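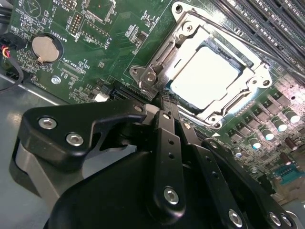
Processor in its socket, lever alongside, memory slots behind.

Zalari: a small tuning log for noisy arm motors

Version of 2021-12-08

Zalari is a set of recordings of hobby motors refusing to sit still. You tell a joint to hold its position, it says it is holding its position, and meanwhile it buzzes like a wasp in a biscuit tin. There are 58 recordings, made on two arms, Stundlow and Trenditz. Stundlow is the better behaved. Trenditz came second-hand and has opinions.

What is in a recording

Each one is a plain CSV file with a header row. The columns are time, the position asked for, the position reported, the power sent to the motor and the battery voltage. Time is in milliseconds from the start of the file. Position is in degrees, except in the 3 files ending in _raw, where it is in encoder ticks and you have my sympathy.

Files last up to 16 seconds. The first 2 seconds are the move and the rest is the hold, so trim accordingly if you only want the grumbling.

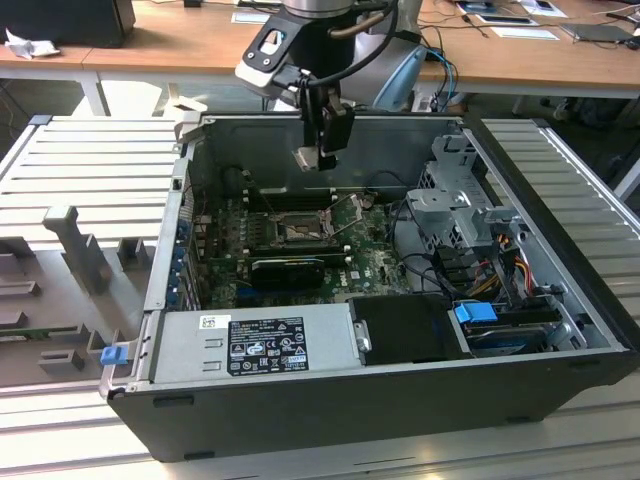

Ruotsalainen wrote in to ask why the battery voltage is there at all, given that a hold loop ought not to care, and added that half the buzzing in the Trenditz files looks like a gain set too high by an optimist. The gain was indeed set by an optimist. The voltage stays, as the buzz changes pitch when the battery sags and I would like to know why before I delete the evidence.

Loading it

Any spreadsheet will do. The script plot_hold.py draws asked-for against reported position and saves the result next to the file. It will overwrite an older plot without asking.

Known problems

The Trenditz clock jumps backwards once in the longest file. I have left it in.
Power is signed on Stundlow and unsigned on Trenditz. See signs.txt, then have a cup of tea.
No sound was recorded. For a collection about noise this was an oversight, and I hope to put it right in February.

Use

Copy it, change it, teach with it. Please don't tune anything heavy from these numbers. Corrections are welcome as a patch or a short note, preferably with the file name in it.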